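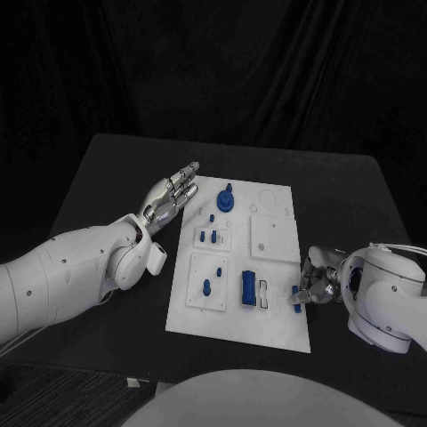
Please put the fire doors at the top this time, Reet Bite wrote under the last version, because by the time I get to page two the lunch crowd is in and I can't get anywhere near them. Fair enough! So the doors are at the top now, and I moved the coffee bar down to make room.

Opening inspection, staff restaurant, Hirside
September version, my comments under each item

1. Fire doors and exits
Both doors open all the way with one push. No carts, no high chairs, no bread crates.
Comment: OK on my round. The side door sticks a little when you let it close by itself, so give it a tug and write it down if it gets worse.

2. Dining room floor
Mats flat, cables taped, wet floor signs where you can grab them.
Comment: One mat by the tray return is curling up at the corner again. I flipped it over, but please don't count that as a repair. We can seat up to 82 people in there and most of them walk right across that corner with soup.

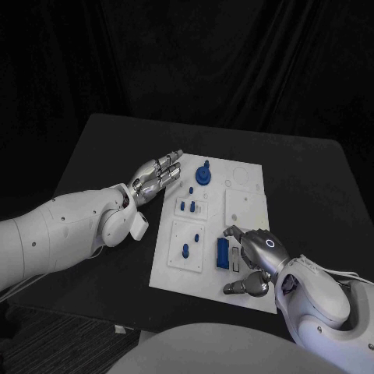

Photo 2. White board on the black tabletop, an arm reaching in from each side.

3. Coffee bar
Gralletti machine: steam wand wiped, drip tray seated, no puddle under the cabinet.
Comment: Small puddle. I dried it at 7 a.m. and it was back by 10, so I've called Butkienė and they're sending someone with a new hose. Until then keep the towel down and keep people from leaning on that side (I know, it's the side with the sugar).

4. Dishwashing
Giren washer: door latch, rinse arm, gloves on the hook, chemical jugs capped and labeled.
Comment: Latch good, arm good. Gloves missing, found them in the pot sink. I'd love to go one whole week without finding them in the pot sink. The blue jug had a label you couldn't read anymore so I made a new one with the big marker.

5. Slicer
Guard on, unplugged when it isn't in use, cut glove in the drawer below.
Comment: Guard is cracked near the screw. Not OK! A new one is 799, which made me sit down for a minute, but the slicer stays tagged out until we have it. Buy the ham sliced.

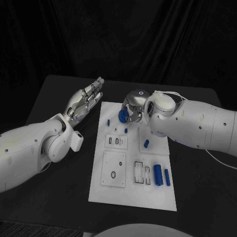

Photo 3. Left hand, fingers forward and slightly curled toward the middle of the mat.

6. Hand sinks
Hot water, soap, paper towels, nothing stored in the basin.
Comment: Hot water at the back sink reached 100 on my thermometer after I let it run a bit. Soap was low, filled it. Somebody had a colander in there, moved it.

7. First aid box
Comment: Bandages yes, burn gel no. On the shopping list.

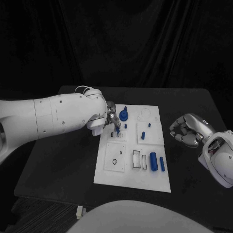 8. Plugs and outlets get their own item now, after the toaster business. Look at every plug on the counter, feel for a loose outlet cover, and don't use anything with a bent prong. The bent ones come from jabbing at the outlet while you're looking at the customer. Go at it the way the small blue peg is being held over the plate with the two slots: bring it right up close first and check where it's going. All the outlets passed on my round except number 23, behind the salad fridge, which has a chipped cover. I put tape over it and the electrician has the number.

9. Sign-off
Initials, time, and anything you didn't get to. Leaving a line blank is fine as long as you say so, and the sheet goes back on the clip by the office door.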